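Two-arm sorting cell: restart checklist after the dropped-package fault, with my comments

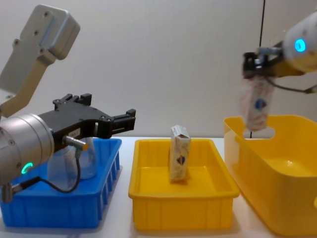 Does the cell need the full checklist after every protective stop?
Only when an arm stopped while holding something, or when the same fault shows up twice in a shift. For a plain stop with empty grippers, do items 1, 2 and 9 and get going again.

I wrote this up in September after the fault we had on the Miltura line, and I've been adding to it since. The short version: the right arm let go of a package partway through a move, the package landed on the table, and the program carried on as if the drop had been a good one. The left arm then came across on its next pick and clipped it. Both arms stopped, no one was hurt, and I spent the rest of the afternoon reading logs with a cold coffee. The fault number was 2262, which the Narnix controller lists as "grip lost in transit." Great name. It would have been a lot more useful if it had stopped anything.

1. Emergency stop, both sides of the table
Status: OK
Press each one, check that both arms lose power, then reset. I do it with the arms parked because a stop from full speed is hard on the joints. The left button used to feel mushy and we swapped it. New one has a nice solid click!

2. Status lights on the wrists
Status: OK, comment
Write down what color each ring is before you clear anything. I forgot to do this the first time and then couldn't say for sure which arm had tripped first (the log had both inside the same second, thanks a lot). Don't go by memory from another cell either. The Vedeo cells use different color settings from ours.

3. Gripper fingers
Status: REPAIRED
One fingertip on the right gripper had worn smooth on the inside. You couldn't really see it, but you could feel it with a thumb. Power off, then run your thumb over all of them. I changed the pair, and I'd say always change the pair.

4. Grip force setting
Status: CHANGED
Somebody had turned it down for thin packaging and left it there. That might well have been me, the change log is blank for that day. It's back at the value on the card inside the cabinet door. If you need it lower for a soft product, put a note on the cabinet before you start, and take the note down when you turn it back up.

5. Cables at the wrists
Status: OK, watch
Move each wrist slowly through its whole range by hand and look at the cable loops while you do it. They need some slack, but a loop that hangs too low can catch on the rim of a bin. I found a scuff on one and re-clipped it. Check that one again next time, please – I'm not totally happy with it.

6. Bins and tray
Status: OK
Push each one back to its marks. If a bin has crept over by 30 mm, the drop point ends up way too close to the wall. Take out anything left inside from the last run, too.

7. Grip check during the move
Status: OPEN
So this is the real problem. The program looked at the gripper once, right after closing, and never again until it opened over the bin. A package could fall out anywhere in between and the cell would count it as delivered. Mercado sent a fix that checks all the way across. I ran 397 cycles with it and pulled the package out myself on three of them, at slow speed with the hold-to-run handle in my other hand. It stopped every time. I'm leaving the item open until it's run a full shift at normal speed.

8. Arm-to-arm clearance
Status: OK
Run the crossing move at slow speed with nothing in the grippers. Then run it again with the longest package we handle, held by the end. It's easy to skip the second run and it's the one I care about, since a long package swings.

9. Reset and first cycles
Status: OK
Hands out, everybody back behind the line, slow speed first. I like to watch about ten minutes before I walk off. If 2262 comes up again, don't clear it. Leave the arms where they are, take a picture of the screen, and start over at item 2.

Still to do: order spare fingertips, and get a fresh card for the cabinet door, the old one is getting hard to read.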